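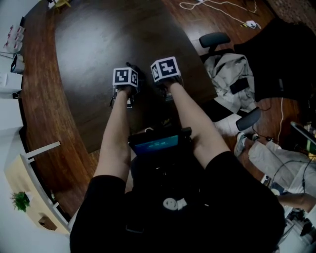 3.2 Seating and table shape in the shared workrooms

Table shape was the feature that residents raised most often when they were asked how they chose a place to work. The Sowerby building was converted from a textile warehouse to flats with shared workrooms on the lower floors, and the furniture was bought by each floor separately. As a result, the rooms differ more in their tables than in anything else. Curved tables in dark brown wood, such as the one in Figure 4, were described as good for working alone, as both forearms can lie on the surface while the hands are in use. Straight tables were preferred for meals and for meetings. Residents on the upper floors, who had only straight tables, sometimes walked down two flights to use a curved one.

Figure 4. Curved table in use, and a workroom with a plank floor and a brick wall.

We interviewed 59 residents between March and September. Each interview was held in the resident's own flat and followed the guide given in Appendix B. Liam Rowbotham and Gudrun Harms coded the transcripts separately and then compared their codes. Where they disagreed, the passage was read again by Brenda Ellwood, whose decision was final.

Noise was the second most common subject. Hard floors and bare walls were blamed for it in 13 interviews, and several people said they could follow a telephone call from the far side of a room.

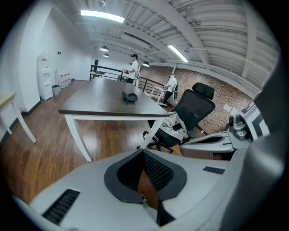
Complaints of this kind were most frequent in the late afternoon, when people working from home overlapped with children back from school. Eight residents said that they had stopped using the rooms after four o'clock altogether. One of them, a translator, had moved her desk into her bedroom – a step she described as "a pity, but quieter".

Heating was mentioned less than we had expected. Earlier work on converted warehouses (Parisi and Han, unpublished) found that cold was the main reason for leaving shared rooms empty. The Sowerby radiators were replaced before our study began, and this probably explains the difference. We did not measure temperature or sound levels, so the comparison rests on what residents told us.

Section 3.3 turns to booking rules and how they were kept.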